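The Last Ferry to Sasness

The ferry to Sasness left at twenty past five, and she was on it with one bag and the key to her aunt's house. The key had come by mail from a lawyer in Astgate. The letter said the house was hers, along with 511 in a savings account and a rowboat that needed work.

She had been there once, when she was 8. She remembered a steep road and a dog that slept in the post office. Her aunt had cooked oatmeal every morning and let her put as much sugar on it as she wanted.
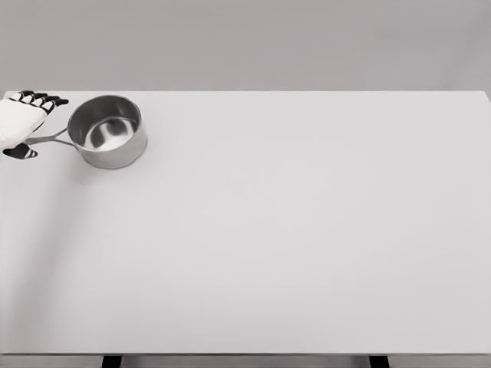
The crossing took 33 minutes. She stood at the rail the whole way because the cabin smelled of diesel. A man in a Heiskanen cap asked if she was staying long, and she said until the house was sold. He nodded and went back to his newspaper.

The road was still steep. The house was smaller than she had thought, and the front door stuck at the bottom, so she had to put her shoulder to it. Inside, the clock had stopped and a coat hung on the hook - a green one, with a ferry ticket in the pocket. It was a one-way ticket to Astgate, from May, and it had never been punched.

She sat on the stairs and read both sides of it. Then she put it back in the pocket, hung her own coat on the next hook, and went to look for the fuse box.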